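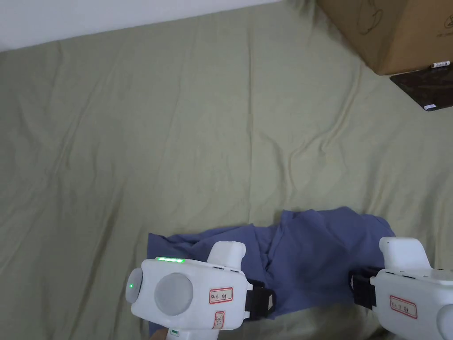
Photo: Piston site office

Minutes of the planning meeting for the August open day, cloth handling area
Held 08/08/2019, training room, Piston building
Present: site operations (chair), cloth handling team, Clikau hardware support, Minhas facilities, front desk. Apologies: Tasta catering.

1. Minutes of the last meeting
Accepted with one correction. Under item 3, "gripper charging" should read "gripper charging and labeling."

2. Trial demonstration
The group went through to the cloth handling area before the agenda was taken up. The operator worked with a pair of hand-held grippers on a blue cloth laid on the green bedsheet. The task shown was picking up a crumpled cloth from both sides, spreading it and folding it in half, then in half again. The operator ran the task 7 times and the team logged 4 of the runs as clean folds. In the other three the left gripper closed on the bedsheet as well as the cloth.

Hardware support stated that picking up the sheet with the cloth is a known problem on soft surfaces and is mostly a matter of approach height. The cloth handling team did not fully agree and thought finger wear was at least as likely. Both will be checked (see actions).

Facilities asked whether a table would be better than the bed. The team prefers to keep the bed. Recordings made so far use it, and visitors should see the task as it is run on a normal working day. Agreed to keep the bed.

3. Visitor numbers and route
Front desk reported 240 places booked. Room capacity for the cloth handling area was confirmed by facilities and is adequate if groups are taken in by time slot. Each slot to last about 600 seconds, including entry and exit. The chair asked that slots be shown in minutes on the visitor sheet.

Route: front desk, corridor B, cloth handling area, hardware bench, canteen. Corridor B is one-way for the day. The fire door at the far end stays closed and is not to be propped.

4. Content of the demonstration
Order agreed as follows:
Short spoken introduction by the operator, grippers switched off.
Grippers switched on, status lights explained.
One full fold at normal speed.
One full fold at slow speed, with commentary.
Replay of a recorded fold on the bench arm, if the arm is available.
Questions.

Discussion on whether visitors should try the grippers themselves. Hardware support is willing to release one spare pair for this. The operator's own pair stays with the operator, as recalibration after general handling takes most of a morning. Agreed that visitors may use the spare pair at the hardware bench only, on a small towel, with a member of staff present. Children must be accompanied.

The bench arm was not shown at the trial. Its controller is still with Clikau and a return date has not been given. If it is not back by the Monday before the open day, the replay will be dropped and the slow fold extended.

5. Labels
The grippers carry handwritten labels with a red border. Front desk asked for printed ones for the day. The cloth handling team pointed out that the labels are entered in the run log and any change would have to be carried through the log as well. Agreed to leave the labels as they are and put a printed card at the barrier giving the name of the task and the contact address of the site.

6. Layout and housekeeping
Visitors to stand on the corridor side only. Barrier tape to be set one arm's length from the bed.
The cardboard box and the dark mat to come off the bed before opening.
Overhead lights to remain at the usual setting — the team reported poor recordings when the blinds were opened during July.
Spare cloths to be stored under the hardware bench. Blue preferred, as it separates well from the sheet on the monitor.

7. Refreshments
Tasta to supply coffee and water in the canteen. No drinks past corridor B. Written confirmation of the order is outstanding.

8. Actions
Hardware support: inspect gripper fingers for wear, left unit first. Report before next meeting.
Cloth handling team: repeat the trial with a raised approach height and log the results separately.
Clikau: give a return date for the controller.
Facilities: barrier tape, one-way signs, floor check in corridor B.
Front desk: visitor sheet with slots in minutes; card for the barrier.
Chair: chase Tasta.

9. Any other business
Facilities noted that the parking lot behind the Minhas unit will be resurfaced this month and may not be open to visitors. Front desk to add a line to the booking email once the dates are known.

Next meeting: same room, date to be circulated with these minutes.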